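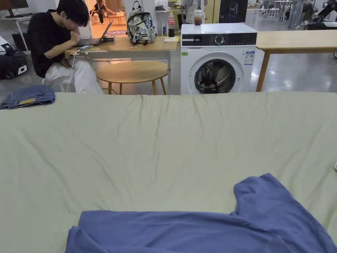
Revised care label guidance for mixed-fibre clothing issued to laundries

Textile services
January 2024

Commercial laundries and garment hire firms are being asked to change how they sort mixed-fibre clothing under revised guidance published this week by the textile care consultancy Jacquet. The document replaces an edition that had been in use without amendment for several years. It applies to garments made of two or more fibres, including cotton and elastane denim, cotton and polyester jersey, and viscose blends.

The main change concerns the order in which label information is read. Under the earlier edition, operators sorted first by colour and then by maximum wash temperature. The new edition puts fibre content first, then temperature, then colour. Jacquet says that sorting by colour at the first stage placed stretch fabrics in the same load as plain cotton, and that the elastane was then exposed to tumble drying temperatures above those for which it was made.

The guidance draws on a wear trial run by the testing firm Bolteck, in which 1000 garments were washed and dried under the old sorting order and a further 1000 under the new one. Both groups were made up of jeans, T-shirts and light knitwear bought from ordinary retail stock. Each garment was measured before the first wash and again after the last, at fixed points on the waist, chest and inside leg.

In the group sorted by fibre content, 94 per cent of garments remained within the permitted limit for change in size. Bolteck has not released a single matching figure for the other group. The firm said the results varied too widely between denim and jersey for one number to be of use, and a table broken down by garment type will be included in the full report.

Jérémie Bouvier, technical manager at Jacquet, said the trial had been designed to alter one thing only.

"Detergent, water hardness and load weight were held the same throughout," he said. "The machines were the same models and were serviced on the same schedule. What we changed was the order in which the labels were read."
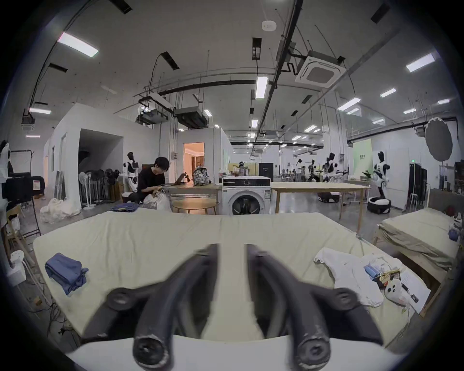 A second section of the guidance deals with folding and storage after drying. Jersey garments should be folded once they have cooled and should not be hung while damp, as the weight of the water lengthens the body of the garment. Denim may be folded or hung. Heavy items should not be stacked on top of light knits, and stacks on open shelving should be kept low enough for the bottom garment to be removed without pulling.

Temperature limits have also been restated. For blends containing any elastane, the wash limit is now 40 degrees unless the label gives a lower figure. For polyester and cotton blends without elastane it remains at 60. Where a label is missing or cannot be read, the garment is to be treated as an elastane blend and dried on the low setting.

Laundries that use printed sorting charts will need to replace them. Jacquet is supplying the new chart as a single sheet with the care symbols reproduced at a larger size, after readers of the November draft reported that the symbols were hard to tell apart under workshop lighting. The two drying symbols, which differ only in the number of dots, are now printed with the words "low" and "normal" beside them.

Trokari, which makes software for tracking hire garments, said it would add a fibre content field to its booking-in screen. Existing records will carry a blank entry until the garment is next scanned. The company does not plan to fill the field automatically from product codes, as suppliers sometimes change the blend without changing the code.

The workwear hire firm Folura has already moved to the new order at one of its sites. It reported that sorting took longer in the first weeks, mainly for garments with the label sewn into a side seam, and that it had since asked its suppliers to place labels at the neck or waistband.

The guidance is advisory. Comments on the storage section may be sent to Jacquet in writing, and the full Bolteck report will be issued to subscribers in the spring.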